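Stinby Users Board > Hardware > Hand-helds and grippers

Thread: finger pads and screws, how often are you lot doing them?

magpie_torque
Running a hand-held gripper for pick demos, two padded fingers, small stuff mostly. Rings, bracelets, that sort of thing. Pads are the blue ones. At 2,000 grasps I started dropping thin rings, at 4,000 it was hopeless. Swapped the pads and it's better but the left finger feels like it's closing a hair early. Haven't touched the screws since I got it. Do I need to?

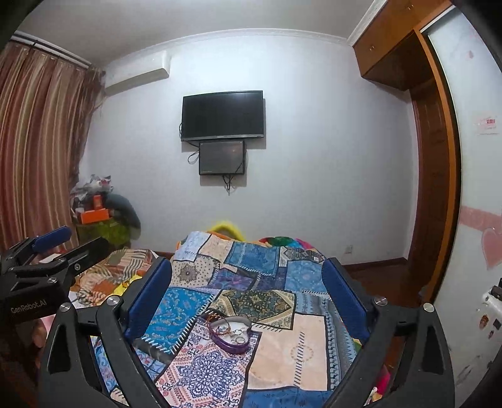

Jaw opens all the way no worries, it's only the last few mil of closing. No grinding. Cleaned the pads with a damp cloth and let them dry overnight, no change.

brirkero_bench
Yes you need to. Screws on the arms first, then pads, in that order. If an arm has crept you're just bedding new pads in crooked. Back each one off a quarter turn, close the jaw on a flat shim, nip up. Dont gorilla it.

oldmate49
Disagree. Leave the screws alone unless you can feel play. Ive seen more grippers stuffed by people "checking" them than by wear. Close it on a strip of paper, pull. Grabs one side only = pad seated wrong. Easy fix

brirkero_bench
Paper test tells you theres a problem, doesn't tell you which bit. The unit we run out at Abu Hammour passed paper every time and had an arm screw I could turn with my fingers.

oldmate49
one unit

magpie_torque
ok did the paper. Tight at the base, slides straight out at the tip. Both sides, a bit worse on the left. Does that mean pad or arm??

Also I've been doing the same tray before and after each tweak so its a fair comparison. Bracelet is easy, beads give you something to grab. Rings are the real test.

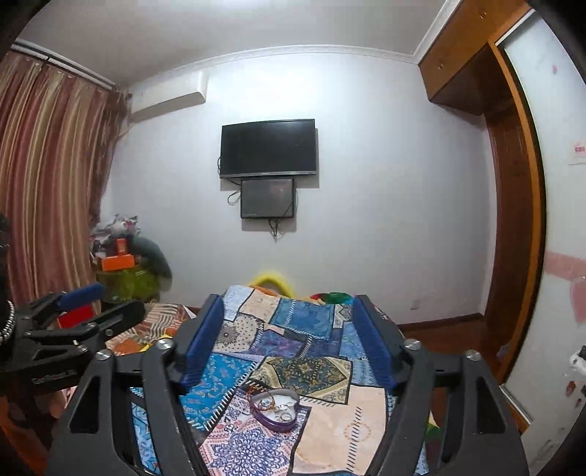 Going to pull the left pad again tonight. Is there meant to be glue residue behind it or should it be back to bare?

sestov_kev
Bare. Always bare. Isopropyl and a plastic scraper, not a blade. Any old adhesive left at the base will kick the tip out, sounds exactly like what you've got. Sestov manual says change pads every 12 sessions but thats a joke, depends what you pick up

brirkero_bench
^ agree on bare. Still do the screws.

oldmate49
Fine, put a paint pen mark across each head and the arm then. If the marks havent moved next time you leave them alone. Everyone happy

magpie_torque
Lump of old glue at the base of the left pad, size of a grain of rice. Scraped it, new pad on. Paper holds top to bottom on that side now. Right one still a bit loose at the tip so thats tomorrows job. Paint marks on – used nail polish, it was what I had

sestov_kev
nail polish is fine. Leave it clamped on something flat for a few hours before you use it, the adhesive keeps moving

brirkero_bench
did you check the screws

magpie_torque
yes. one was loose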